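Search this community Enter keywords Go

Lot lines don't match the listing acreage. Who pays for a new survey?
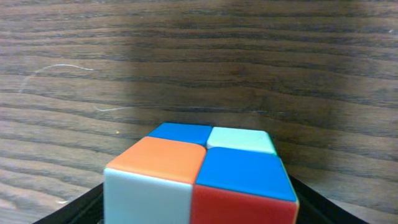 I am under contract on a house and land outside Bivness. The listing gives the parcel as 3 acres. The county record gives a frontage of 286 feet and a depth of 136 feet, and that does not come to anything near 3 acres. The seller's agent says the difference is a second parcel behind the house that was "always sold with it." On the county map the land is split into four pieces meeting at one point, two by two like the top of the little puzzle cube in the photo, and two of the pieces, one in back and one in front, share an owner but touch only at the corner, the same way the two blue stickers do. The house is on the front one. My contract names the street address and has no legal description attached. Closing is in July. Do I order a survey, and can I make the seller pay for it?

Effie Munro

Tanui

Two separate problems.

First, the contract. A street address identifies a house. It may not identify a second parcel, particularly one with its own tax number. Ask for a written amendment listing both parcel numbers and attaching the full legal description from the seller's last deed. Get it signed before you spend money on anything else. If the seller won't sign, you have learned what you are buying.

Second, access. Parcels that meet only at a corner share a point and no boundary line. You generally cannot walk or run a driveway from one to the other without crossing a neighbor's land. Look in the title commitment, in the exceptions, for a recorded easement. If none is listed, ask the title company in writing whether it will insure access to the rear parcel. A standard policy may cover a right of access to the land described, but read how it treats parcels that don't adjoin.

Who pays for the survey is negotiable in most places. Check your contract for a survey clause and the deadline for objections. That deadline is often well ahead of closing.

Vukeo

Get the survey. We paid 2000 for ours and the fence was on the wrong side. Seller paid nothing. Agents go by whatever was on the old listing.

Pallari

Agree with Tanui on the amendment. Some additions.

Your frontage and depth come to a bit under nine tenths of an acre if the front parcel is a rectangle. The rear parcel would have to hold more than two acres to reach the listed figure. Pull its record separately and see.

Check whether one mortgage or two are recorded against the seller. If the rear parcel has its own lien, it needs its own release at closing.

Also ask the zoning office whether the rear parcel is buildable by itself. A lot with no road frontage often isn't, and that affects the value your appraiser should put on it. Tell the lender about both parcel numbers now. Ours found out the week of closing and the appraisal had to be redone.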